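Office move promises 100 new desks, but where will people sit?

Urban, the lettings firm that runs the Coreck building in Litau, says its refitted shared office floor will be ready for tenants in August. It has promised 'a seat for every kind of working day'. Tenants who have followed the plans so far may want to try the seats first.

The refit, drawn up by design studio Clakesska, is meant to bring 100 desks to a floor that used to hold 70. The floor itself has not grown. Urban says the extra room comes from thinner partitions, open shelving and a mix of chairs, with high-backed mesh ones for desk work and padded armchairs for what its brochure calls 'softer tasks'. The brochure does not say what a softer task is.
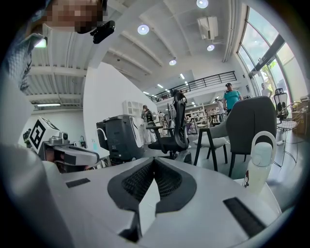 A mesh office chair with a headrest and, to its right, a grey upholstered armchair on thin black legs.

The mesh chairs are the easier sell. A tall back and a headrest are welcome to anyone who spends the day at a screen, and armrests are hardly a luxury. The armchairs are another matter. They look smart enough, but an armchair is a poor place to type for long, and Urban has counted 16 of them towards its total of working seats – a figure that sits in a footnote on the last page.

Storage raises similar doubts. White shelving with square cubbies is to replace the old lockers, and each tenant will be given 2 cubbies. Open shelves are tidy on the day they go up. They do not lock, and the plans make no mention of anywhere that does.

Urban says the layout can be changed once people have moved in, and that tenants will be asked for their views after the first month. Rents will go up by up to 16 per cent from the day the floor opens. The firm has not said whether they would come down again if the armchairs were taken off the list.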